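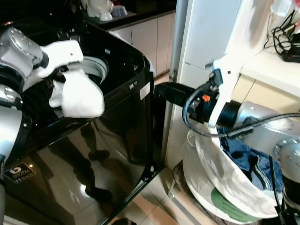
A white cloth over the washer at Clidness, with jeans in the bag next to it.

I've had laundry on the brain all week, and so has Clidness, the Bostville startup that's trying to teach a two-armed robot to do a load of wash. The company said Thursday, December 27, 2018, that it has now recorded 900 examples of the chore (900! I've barely done that many loads myself), and it wants 3,000 before it trains the next version of its software, Vuvolus.

Each example is one short run with a person steering both arms, and every move gets saved for the system to learn from. I stopped by for a few hours and got to try it. Picking up a crumpled cloth with a gripper is way harder than it looks, and I dropped mine 2 times before I got it anywhere near the tub. They keep the bad runs too, so mine are in there somewhere, sorry!

Shirts and towels come first, and jeans get their own batch because they're heavy and bunch up. Clidness plans to share 717 of the runs with Hirano, a lab that works on folding. The full set should be done by September.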